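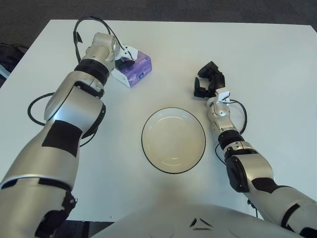 The left gripper up against the tissue box, with the plate still to be dealt with.

Cable snag stops the table-clearing robot at Dristbridge

23 July 2022

Well, we've had our first proper stoppage since April! I was at the Holst workshop on the evening shift when the left arm on our two-armed robot froze halfway through a lift and put up a fault on the screen. Halfdan Skov hit the emergency stop (quick as you like, he'd only just put his tea down) and nobody was hurt.

The culprit was the cable at the left wrist. It had caught on the forearm joint as the arm turned and pulled half out of its connector, so the gripper lost its signal and simply stayed shut. Run 51 of the day, it was, and the 12 before it had gone beautifully.

What bothers me more is that the arm kept pushing for a good second after the fault came up. Kastora, who look after the control software for us, have the logs now and are going through them. I'd love to tell you it's a quick fix but I don't know yet.

For the moment we're running at half speed, both arms, and everyone stays behind the yellow line while the power is on. Halfdan is fitting shorter cables on Monday, with clips from Buridano. Visits are off until he's finished, sorry!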